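Plastlow Opens Box and Tin Exchange for Welville Households

WELVILLE – Residents with a drawer full of small things and nowhere to put them can now trade for a container that fits. Plastlow, the Werndale storage supplier, opened its Box and Tin Exchange this week at its shop on the Welville side of the river. The exchange runs through November and is free to use.

Households may bring in clean boxes, cases and tins they no longer need and take home the same number in other sizes. Lids must close. Hinges may be stiff but not broken. Food tins are accepted if they have been washed and the rim is smooth to the touch.

The exchange began with a stock of 600 pieces, most of them clear plastic boxes with attached lids. Another 300 will be added on the second Tuesday. Plastlow will not sell any of the exchange stock, and items left at closing will go back on the shelves for the next round.

"People buy a big bin and tip everything into it, and then they can't find the tape measure," said Tegwen Kemeys, who manages the exchange. "A small box with one thing in it is easier to live with. You can pick it up and see what you have."

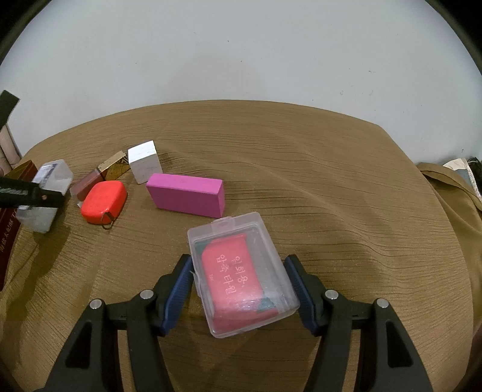 The clear boxes are sorted by length and by type of lid. Staff will help visitors choose, and anyone unsure of a size is encouraged to bring the item along. Toiletries, sewing supplies, playing cards, spare keys and children's blocks are the things visitors asked about most during the trial period, when 1481 containers changed hands.

Each visitor also receives a printed sheet on sorting a table's worth of odds and ends at home. It suggests spreading a plain cloth over the table first, so that small items do not roll or scratch the surface, and working on one group at a time. Labels go on the lid if the box will be kept in a drawer and on the side if it will be kept on a shelf. 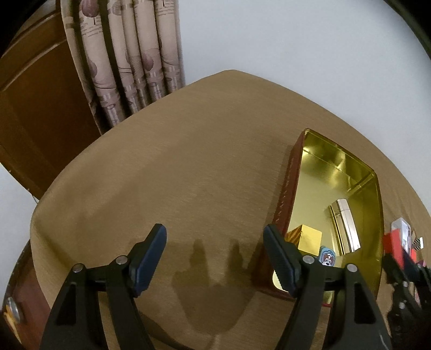 Metal containers have their own counter, run by Muthu Mathew. Long tins are in short supply and visitors are limited to one each. They suit pencils, brushes, knitting needles and rulers, which rarely fit in a standard box. A tin that is dark red-brown outside and shiny gold inside, with a thin rolled rim, is the sort the counter is hoping to see more of. Dents are fine – rust is not.

Free sorting sessions will be held at the shop at 4 p.m. every Tuesday while the exchange is open. Visitors should bring the contents of one drawer, in a bag. Places are first come, first served, and children are welcome with an adult. The sessions last an hour and cover grouping, choosing a container and labeling.
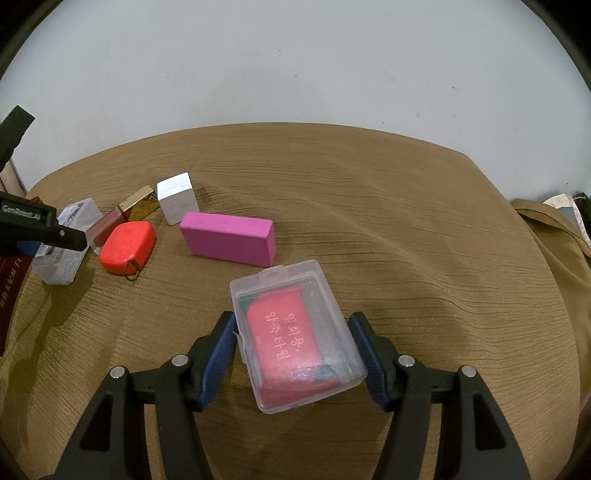
Theano Pappas said she had brought in a bag of empty boxes expecting to leave with fewer, and went home with the same number in sizes she could use. She said the hardest part was deciding what to do with things that come in packets, and that she now leaves them in the packet and puts the whole thing in a clear box. She would like the sessions to run later in the day for people who work.

Plastlow said it is looking at an evening session and will post any change of hours at the shop entrance.

Containers may be dropped off at the front counter whenever the shop is open. Glass jars, aerosol cans and anything that has held paint or motor oil cannot be accepted. Groups wishing to bring more than one carload should speak to Imtiaz Amarasinghe at the shop beforehand.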